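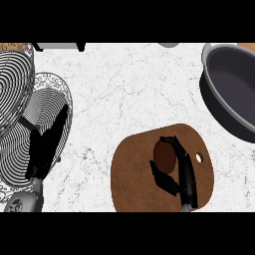
Morkside Robotics Club, kitchen task, fall term. Simulation work only. The hardware session is planned for October.

Each run starts from a saved scene and is scored on object pose at the final step. Episodes are capped at 310 steps. Rochelle Tran maintains the scene files; Erzsébet Lakatos wrote the scoring script.

**Cutting board, right hand.** Fingers over a dark brown disc on the board. Both hands are multi-fingered, with the same matte black finish.

**Plate, left hand.** Held over the ringed center of the plate. The pot sits on the far side of the counter.

Settings: 5 seeds per scene, 10 runs per seed. Logs are in the Drakudby folder. Run 268 is missing its joint data and should be left out of averages.

Page updated September 24, 2021.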